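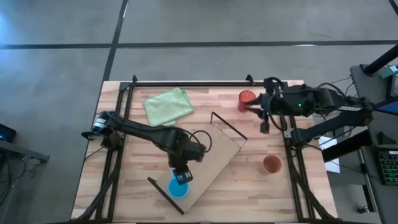

# 양팔 조작 시스템의 동작 계획 및 충돌 회피 모듈 개발

작성: Azucena Ochoa, Rochelle Tipoki
제출일: 2024년 6월 1일

## 1. 과제 범위

본 과제는 테이블 위의 컵을 두 팔이 나누어 정리하는 작업에서 계획 계층을 구현하는 것이다. 하위 관절 제어기는 기존 코드를 그대로 사용하였고, 인식 노드는 Villero 저장소의 색상 분할기를 수정하여 적용하였다. 컵은 빨강, 파랑, 갈색이며, 빨간 컵과 갈색 컵은 반투명하여 조명에 따라 분할 경계가 흔들린다.

## 2. 소프트웨어 구조

- `perception`: 색상 마스크를 추출하고 컵 테두리에 타원을 맞춰 중심 좌표를 발행한다.
- `allocator`: 각 컵을 왼팔 또는 오른팔에 할당한다. 비용은 예상 이동 시간으로 정의하였다.
- `planner`: 팔별로 RRT-Connect 경로를 생성한 뒤 시간 축에서 병합한다.
- `monitor`: 두 팔의 링크 간 최소 거리를 100 Hz로 계산하고, 임계값 미만이면 후순위 팔을 정지시킨다.

초기 버전은 두 팔을 하나의 고차원 구성 공간으로 취급하였다. 이 방식은 계획 시간의 편차가 커서 1월에 팔별 계획 후 병합하는 방식으로 변경하였다.

## 3. 충돌 모델

링크는 캡슐로 근사하였다. 테이블 둘레의 검은색 알루미늄 프로파일은 고정 장애물로 등록하였다. 손목 위로 호를 그리는 케이블은 형상이 자세에 따라 변하므로 손목 캡슐의 반경을 늘려 처리하였다. 골판지와 천은 높이가 낮아 충돌 모델에서 제외하고, 파지 높이 계산에만 보정값을 두었다.

## 4. 시험 결과

시뮬레이션에서 무작위 배치 746건을 계획하였다. 병합 단계에서 대기 구간 없이 동시 실행이 가능했던 경우는 453건이다. 나머지는 한쪽 팔에 대기 구간이 삽입되었다. 계획 실패는 11건이며, 모두 컵이 프레임에 인접하여 그리퍼 접근 각도가 확보되지 않은 배치였다.

실기 시험에서는 갈색 컵의 중심 추정 오차가 가장 컸다. 밝은 나뭇결 상판과 색상이 가까워 채도 임계값만으로는 분리가 불안정하였다. 깊이 영상의 높이 조건을 추가한 후 오검출은 줄었으나, 컵 안쪽 면의 깊이값 누락은 남아 있다.

## 5. 미해결 사항

1. `monitor`가 후순위 팔을 정지시킨 뒤 경로를 재계획하지 않고 동일 경로를 재개한다.
2. 할당은 작업 시작 시 1회만 수행되므로 컵이 밀려도 담당 팔이 바뀌지 않는다.
3. 카메라와 왼팔 기준 좌표계 사이의 외부 파라미터를 수동으로 입력한다. 자동 보정 스크립트는 `calib` 브랜치에 있으며 병합 전이다.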